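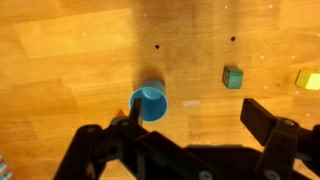
Blue cup and green block on a wooden surface.

LURKLOW VILLAGE HALL ASSOCIATION
Minutes of the Ordinary Meeting held on May 2, 2019

Present: Ezekiel Okafor (Chair) and 9 members. Apologies were received from the Delacroix Lane residents.

1. Minutes of the previous meeting
Agreed and signed, with one correction to item 4 ("gutter" to read "gutters").

2. Roof repairs
Civmont has quoted £900 for the north slope. Members asked whether scaffolding was included. The Chair to confirm in writing before any order is placed.

3. Hire charges
The evening rate will rise to £42 per session. Existing bookings to be honoured at the old rate until the end of May.

4. Kitchen
The Gustomico oven has been serviced at a cost of £122. Payment approved. Hirers are reminded to switch off at the wall.

5. Car park
Complaints of overnight parking were noted. A sign to be ordered.

6. Any other business
The piano requires tuning. Deferred to the next meeting.

The meeting closed at 8.50 pm.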